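Stindik Robotics Notes
@stindik_notes

I promised a longer thread on the two-arm pouring work, so get comfortable, because I have been living with this project since May and I have a lot of feelings about paper cups.

The question we started with is pretty simple. When one arm holds a bottle and the other arm holds a cup, which one should do the adjusting? 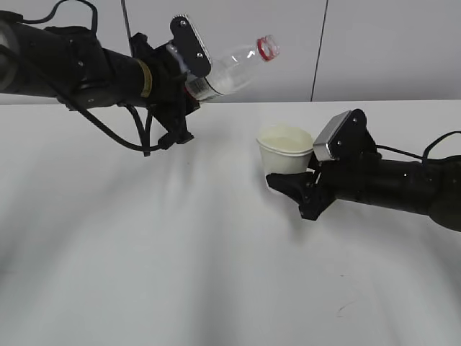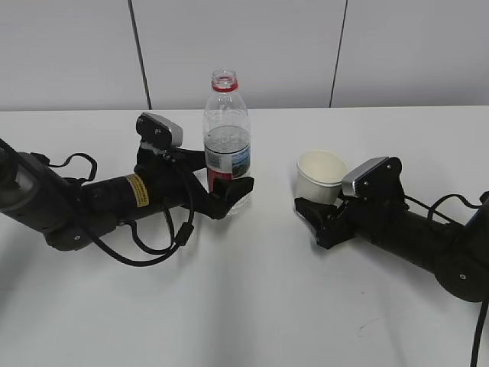
Most of the pouring setups I learned from treat the cup as furniture. It stays put, the bottle arm does all the clever stuff, and if the aim is a little off, well, you mop. We wanted to see what you get when both arms are allowed to move the whole way through.

So we trained two policies on the same 1212 demonstrations. One is the old style: the cup arm goes to a spot and holds still. The other, which we call Wulov (after the lake near Clekinville, where I had the idea while failing to catch any fish), predicts motion for both arms together at every step.

The trick, if it is one, is that Wulov doesn't learn where each hand should be in the room. It learns where the mouth of the bottle should be compared with the rim of the cup. Slide both arms over a few inches and, as far as the model cares, very little has changed.

We tested on 12 starting layouts that weren't in the training set. The version with the still cup got through 7 of them without a spill. Wulov got through all 12, and I made everybody in the lab come look at the spreadsheet, which I'm told was a lot to ask before lunch.

Now for the part I'd want to know if I were reading this. Twelve layouts is a small test! It was one table, with one style of cup, and I wouldn't bet my good shoes on it with a tall glass or a heavy mug. We're planning a bigger round with more containers before we write it up properly.

Paper cups also turned out to be harder than I expected. Squeeze too much and the rim goes oval, squeeze too little and the cup starts to slide as it gets heavier. We ended up letting the grip tighten slowly during the pour — a small change that took me an embarrassing number of evenings to get right.

A few people asked about the name Barrera in our older posts. That was the first version, where each arm had its own separate policy and they basically had to guess what the other was up to. It was very polite and very slow. Both arms would wait for the other one to go first, like two people at a door.

Code is getting cleaned up now. I still have to rename a whole folder of things I called "final_pour" and then kept changing, so please be patient with me, and send me your own spill stories in the meantime.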